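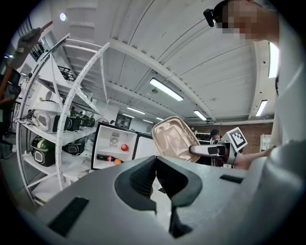

Limpieza y orden del frigorífico pequeño

El Servicio de Residencias Shenoy recomienda vaciar y limpiar los frigoríficos de pequeño formato una vez al mes.

Antes de comenzar, desconecte el aparato y retire los alimentos, las bandejas y los estantes extraíbles. Lave las piezas con agua templada y jabón neutro y séquelas por completo. El interior y la cara interna de la puerta se limpian con un paño húmedo y una cucharada de bicarbonato por litro de agua.

No cubra la salida del ventilador con envases. Las botellas que deban guardarse tumbadas irán bien cerradas, en la parte inferior.

Vuelva a conectar el aparato y espere 3 horas antes de reponer los alimentos.

Consultas: extensión 511.

Revisado el 2 de diciembre de 2024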